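About Kellar

Kellar makes and hires out the Vodo, a hand-held two-finger gripper used to record how household jobs are done. Research groups and robotics firms use the recordings to train their own machines. We began as a repair bench for lab equipment and moved into grippers when customers kept asking for a tool that could be carried into an ordinary house, used there for a morning and carried out again.

We are a team of seven. Design, assembly and servicing are done in the one workshop, and the person who answers the phone can usually walk over to the bench and look at the unit you are asking about.

What the Vodo does

The Vodo is worked by hand. An operator holds it, opens and closes the fingers, and does the job in the normal way. The camera sits behind the fingers with a wide view, so the recording takes in the work and a good deal of the room as well. It is sold or hired in pairs, one for each hand, although many customers start with a single unit.
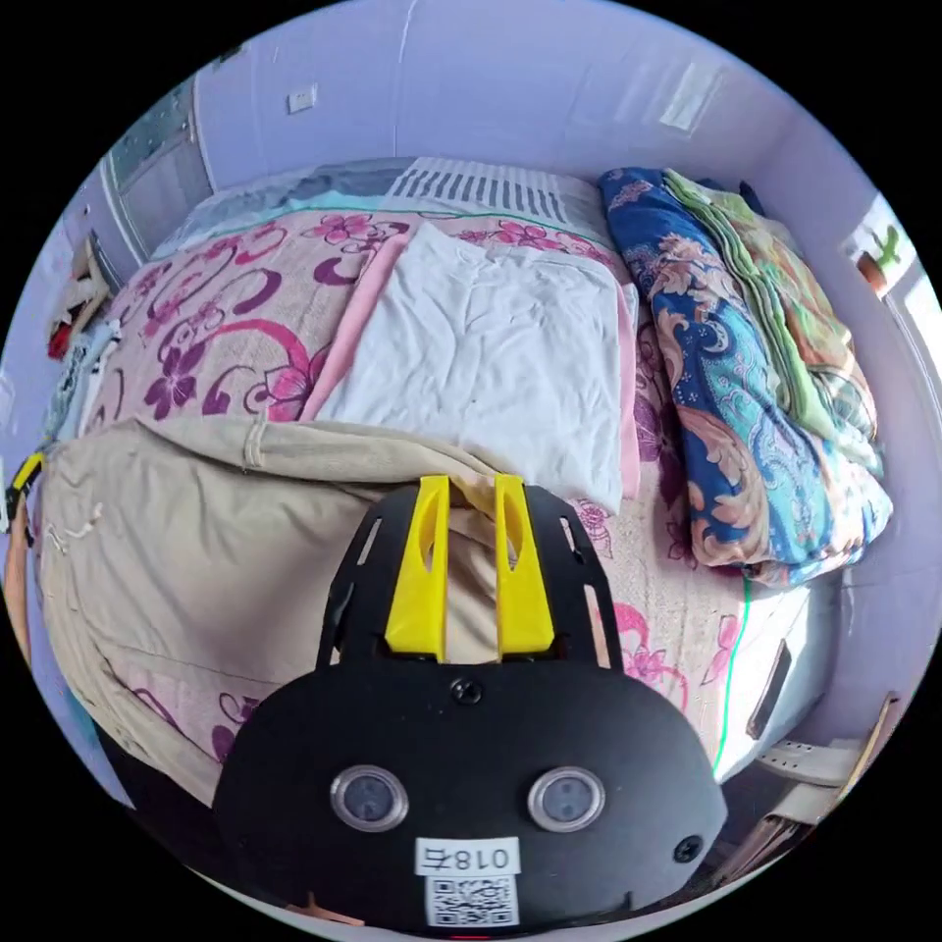
Cloth work makes up the largest share of our hire bookings. Rigid objects are fairly forgiving, but fabric slumps, bunches and hides its own edges, and a set of recordings needs plenty of variety to be of much use. A made-up bed gives a good range in a small area: a patterned sheet, a thick folded quilt and a crumpled piece of beige fabric with the yellow fingers pressed into it each call for a different approach. We encourage customers to work with whatever linen and clothing the household already owns, colours and patterns included.

The fingers are tapered, with hollowed faces, and come in yellow as standard. They are a wearing part. We supply six spare sets with every purchase and keep more on the shelf.

Hire and purchase

Most customers hire first. The standard hire kit is called Su and comes in a padded case with chargers, spare fingers and a printed operator's guide. The minimum booking is 100 hours of recording, and a 200-hour booking includes a servicing visit partway through. Unused hours can be carried over to a second booking by arrangement.

Purchased units come with the same guide and an exchange service. If a unit fails, we send a replacement first and collect the faulty one afterwards. Every unit and its labels are logged before dispatch, so please quote the label when you ring us.

Operators can be trained at our workshop or at your site. Training takes a day and covers grip, pace, lighting and how to plan a session. Much of the afternoon goes on picking up a small fold of fabric cleanly, as most beginners take too much. 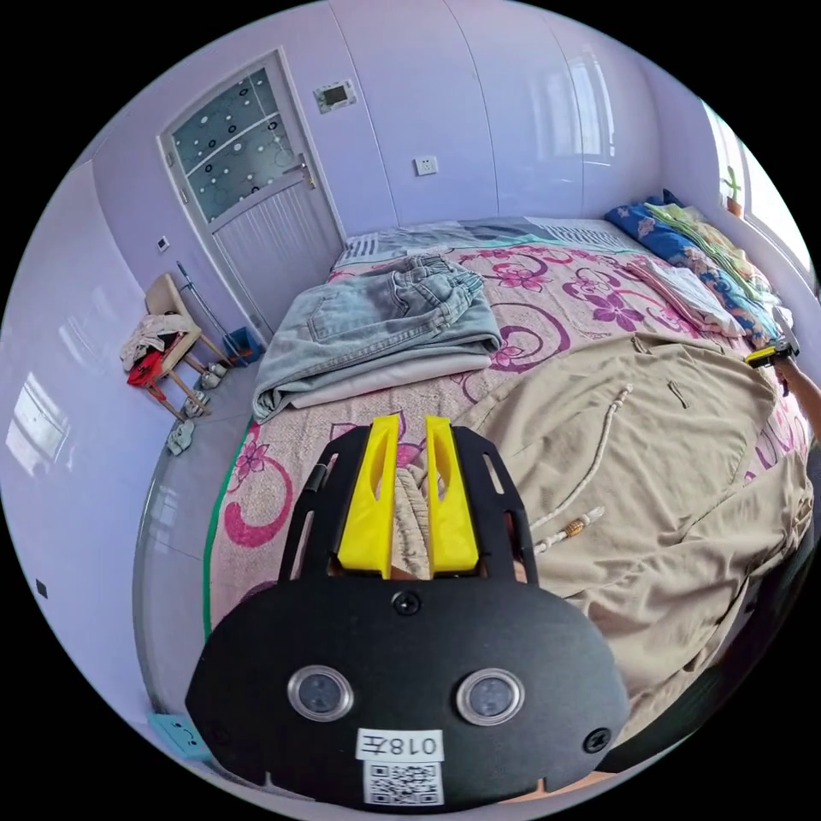

Where we are

Our workshop is at Grastamside, on the ground floor, with parking at the rear. Visitors are welcome to try a Vodo before booking, but please ring ahead – the demonstration units are often out on hire. We close for two weeks from late December, and hire kits due back in that period can be returned when we reopen at no extra charge.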